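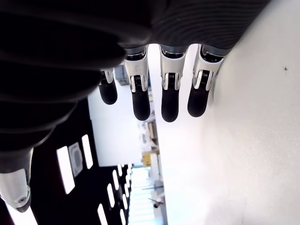
*Robotic hand, four fingers, black rubber tips*

# Undermount slides: drawers rack side to side, box outside width is correct

**kerfline** wrote:

Base run in a kitchen I'm refitting. Frameless carcasses from Bramunby, flat pack, and I made the drawer boxes myself. Clear opening on the problem cabinet is 436 mm, measured at the front, the middle and the back, and it holds to within half a millimeter. Slides are the Griko undermounts, full extension with soft close.

I made the boxes 426 mm outside to outside, which leaves 5 mm per side. That's the clearance on the sheet. Sides are 12 mm birch ply, bottom is recessed, back is notched for the runners.

Boxes go in and the locking devices click, but there is a lot of lateral play. I can push the front left and right by several millimeters. When I close it off-center, the soft close catches on one side first and the drawer finishes crooked. The widest one in the run, in a carcass a little over 1,000 mm wide, is worse.

Slides are parallel and level. I swapped left and right pairs with a cabinet that has the same problem and nothing changed, so I don't think it's a bad set. What am I missing?

---

**tenon_and_on** wrote:

What side thickness does the sheet assume? The 5 mm number is only good for one thickness.

---

**kerfline** wrote:

Just looked. "Max. 16 mm." I'm under the max, so I read that as fine.

---

**tenon_and_on** wrote:

It is fine as a maximum, but the clearance changes with it. Undermounts locate on the inside faces of the drawer sides, below the bottom panel. The inside width is the controlling dimension. Outside width only matters in that it has to clear the carcass.

For slides of that pattern the usual formula is:

- inside drawer width = clear opening minus 42 mm
- outside drawer width = inside width plus two side thicknesses

With your opening:

| | 16 mm sides | 12 mm sides | What you built |
|---|---|---|---|
| Inside width | 394 | 394 | 402 |
| Outside width | 426 | 418 | 426 |
| Gap per side | 5 | 9 | 5 |

You are 8 mm over on the inside. The runners are standing 4 mm away from each drawer side, and that's your play. Check the 42 against your own sheet before you cut anything.

---

**kerfline** wrote:

Found it on the second page. 42 mm deduction, inside width, tolerance plus 0 minus 1.5. I had only used the drawing on the first page.

So every box in this run is wrong by the same amount. Great.

---

**Skullness** wrote:

Pack the slides off the carcass wall. Cut some strips, put them behind the runners, longer screws, done. I do it on face frame jobs all the time.

---

**tenon_and_on** wrote:

Wrong direction. Packing behind the slides moves them toward the middle of the cabinet, so the runners end up even closer together. His drawer is already too wide inside for where they sit. He would need to move them outward, into the carcass side.

On a face frame cabinet you pack because the box wall is set back behind the frame. Different problem.

---

**Skullness** wrote:

OK, I read it as box too narrow. Withdrawn for this one. I still wouldn't remake anything over 4 mm a side.

---

**bnazari** wrote:

Agree with not remaking. Glue the packing to the drawer.

Rip strips 4 mm thick, in hardwood or the same birch ply if you can get it in that thickness. Height should match the recess under the drawer bottom, less a hair, so nothing stands proud of the bottom edge of the side. Glue them to the inside faces of the sides, below the bottom panel, full length from the front of the box to the back. Your effective inside width down there becomes 394 and the runners have something to ride against.

Things to watch:

1. The notches in the back are cut for a 402 box. The outer edge of each notch will be behind the strip. Usually harmless, but dry fit one before you glue all of them.
2. The hook holes in the back have to line up with the pins on the runners. They reference off the inside face, so yours are probably 4 mm too far out. Plug and redrill. If you only drilled where the pins seemed to land, you may be all right on one side and off on the other.
3. The locking devices screw to the underside at the front corners, tight against the side. Take them off, fit the strips, put them back against the strips.
4. No finish on the face of the side where the glue goes. Scrape it back if you already coated.

Bahman Nazari

---

**kerfline** wrote:

They're coated. Two coats of Chege waterborne, inside and out, including the recess.

Hook holes: I drilled from the inside face at the distance on the sheet, so yes, all of them will be off by 4.

---

**oldstock_ply** wrote:

I'm going to disagree with the strips on the wide drawer. On the narrow ones, fine. Over a meter wide, the load is going to be pots or dishes, and racking on a wide shallow drawer is mostly a matter of width against depth. Getting the inside width right removes the slop but it won't make a wide drawer on short slides track well. What length are the slides?

If I were doing it I'd remake the wide box in 16 mm and add a stabilizer bar if Griko sells one for that series.

---

**bnazari** wrote:

Side thickness has very little effect on racking. The sides don't flex in that direction in any way that matters. A stabilizer bar helps, and it will help equally with a 12 mm box that has strips in it.

A thicker bottom I would support. On a drawer that wide a thin bottom sags in the middle and pulls on the grooves.

---

**oldstock_ply** wrote:

It has an effect on the bottom groove. In 12 mm stock with a 6 mm deep groove you have 6 mm left behind it. I've seen that split out on a pan drawer. That's my reason for going to 16, separate from the tracking.

---

**bnazari** wrote:

Then cut the groove shallower. But I take the point for a heavy drawer.

---

**kerfline** wrote:

Slides are the same length all along the run, the longest that fits the carcass. Bottoms are 6 mm on the narrow ones and 9 mm on the wide one. Groove is 5 deep, glued.

Is there a stabilizer for this series? I can't find it on the Bramunby parts list, and the slides didn't come from them.

---

**tenon_and_on** wrote:

There is for the heavier slide. I don't know about yours. Look at the back end of the cabinet member. If there's a toothed rack molded along it, the bar will fit. If it's plain steel, it won't, and you'd have to change the slides.

---

**mrs_toekick** wrote:

Before you spend on a bar, check the carcass on the wide one. The flat pack units have a thin back in a groove, and on the wide ones the sides can toe in or out between the front rail and the back once they're pulled to a wall that isn't flat. Measure the opening at slide height. If you only measured the narrow cabinet in three places, you don't know about this one.

I had one that was 2 mm tighter at the back and it felt exactly like bad slides.

---

**kerfline** wrote:

Measured the wide one at slide height. It's 1.5 mm wider at the back than at the front. I backed off the wall screws and it came in to half a millimeter. There was a hollow in the wall behind that side with no shim in it.

No toothed rack on the runners. Plain steel.

---

**mrs_toekick** wrote:

Shim the hollow before you tighten up again. Slides want parallel more than they want a perfect width.

---

**kerfline** wrote:

Update, Monday, June 2, 2025.

Did one narrow box as a test, following the method from bnazari. Maple strips, 4 mm by 12 mm, finish scraped off the recess, yellow glue, clamped overnight. Plugged the hook holes with dowel and redrilled from the face of the strip. Refit the locking devices against the strips.

Side play at the front is now under a millimeter. It closes square when I push from either corner. I opened and closed it 100 times with 14 kg of tile boxes in it and the hooks stayed seated.

The notches were a non-issue. I trimmed one strip back slightly at the rear to clear the runner.

Remaining narrow boxes get the same treatment. For the wide one I'm leaning toward a remake in 16 mm with the heavier slide, so that I can use the bar. That means new hole positions in the carcass, and I haven't checked whether the heavier series uses the same setback.

---

**oldstock_ply** wrote:

Same setback from the front edge on the ones I've used. Rear hole is different. Make a template off the slide itself.

And check the deduction for the heavier series. Some of them are 49 mm because they're made for a thicker side.

---

**kerfline** wrote:

Will read both pages this time.

---

**Skullness** wrote:

Are the applied fronts staying on through this, or are you pulling them? I'd pull them. The reveals were set with the drawers sitting wherever they happened to stop, so they'll need to be reset anyway.

---

**kerfline** wrote:

Pulled already. Fronts go back on after all the boxes are in. The adjusters have 2 mm each way, which should cover it.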